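Tips for a tidier kitchen, taken from a robot open day

In November I went to the open day at Hulico, which has its workshop behind the old bus station in Trodville. I went for the robots, but I came home with a page full of notes about my own cupboards.
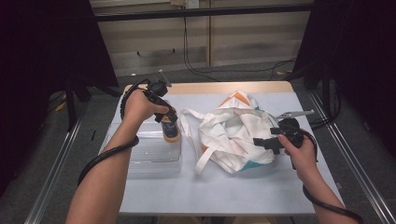
My name is Mehwish Virk and I write these household pages for our residents' association in Faddale. English is my third language, so please forgive me if a sentence walks a little sideways. My neighbour told me that the open day was free and that there would be tea, and both were true. The bus is the 281 and it stops almost at the door.

The people at Hulico teach machines to do small jobs of the house: putting a bottle in a box, folding a bag, closing a lid. First a person does the job with a gripper in each hand, many times, and the movements are recorded. Later the machine must learn from these recordings. The young woman who led our group told us they had 613 recordings of bag work alone, and she did not sound satisfied with this number.

After the talk, visitors could try the grippers. I tried them for ten minutes. When you have only two thin metal tips in place of your fingers, you notice very quickly which things in a kitchen are easy to take and which are badly kept. I give my notes below in the order I wrote them.

Shopping bags

A cloth bag was the most difficult thing for me. I could take hold of it, but I took always the wrong part, and the handles went where they wanted. At home I have the same trouble with ten good fingers, when I pull one bag from the drawer and four others come with it.

My method now is this. Lay the bag flat and smooth it with your hand, first the bottom and then the sides. Put both handles down over the body of the bag, so that nothing hangs out. Fold in three along the length and then roll from the bottom to the top. The rolled bags stand upright in a shoebox. If a bag has been washed, wait until it is fully dry, also in the seams, otherwise the whole box will smell.

Printed bags should be turned inside out before washing. Do not put a hot iron directly on the print. I lost a very nice bag from my sister in this way.

Clear boxes with lids

I have been buying clear plastic boxes for years and keeping them on the high shelf, where one sees only the bottom. It is better to keep them between the waist and the eyes. What is above the eyes should be light and seldom used.

A lid with ridges collects flour and grease. Wash it with warm water and a little washing-up liquid, and go along the ridges with an old soft toothbrush. Dry it standing on its edge. Please do not use the rough side of the sponge on clear plastic, it will become cloudy and it will stay so.

Store the empty boxes without lids, one inside the other, and the lids standing beside them like books. I threw away every lid that had no box. It was a painful evening, but the cupboard closes now.

Small bottles

With the gripper I knocked a small bottle over two times. The young woman advised me to come from the side, slowly, and to take it low on the body and not by the cap. I have started to do this also with the vanilla and the soy sauce at home, and I have had fewer accidents. A cap is not always closed, even when it looks closed.

Small bottles should stand together in a tray with a low edge. When you need one from the back, pull out the complete tray. Wipe the neck of each oil or sauce bottle before you put it back. For the sticky ring that is already on the shelf, lay a cloth with hot water on it for a few minutes and it will come off without scratching.

Clearing the table first

Before each new try, the staff put the things back to their starting places. It took them less than 60 seconds and they did it every time, also when they were in the middle of a conversation. I found this the most useful lesson of the day. I now clear my worktop before I begin cooking and again before I sit down to eat. My husband says that the food gets cold. This is sometimes correct.

Cables

I asked the technician, Mr Takagi, how they manage with so many cables, and he laughed and said that he is still learning. His advice for the home was to let a cable fall in the curve it already has and never to wind it tightly around the kettle base or the mixer. Wind it loosely, in circles as wide as your hand, and close it with a strip of cloth tape. If you feel a crack or a soft place in the cover, stop using the appliance and have it looked at.

Pull always on the plug, not on the cable. My mother said this also, in another language.

If you want to visit

The next open day is planned for spring. The workshop is in unit 831, and the entrance is from the yard and not from the street, where I waited for some time in the rain. Wear sleeves that you can push up. Children may come, but the grippers are a little heavy for small hands, and my arms were tired the next morning. The tea is in the room on the left. The biscuits had finished by three o'clock, so go early.

Next month I will write about removing limescale from taps. Two readers have already sent me their methods with lemon, and they do not agree with each other.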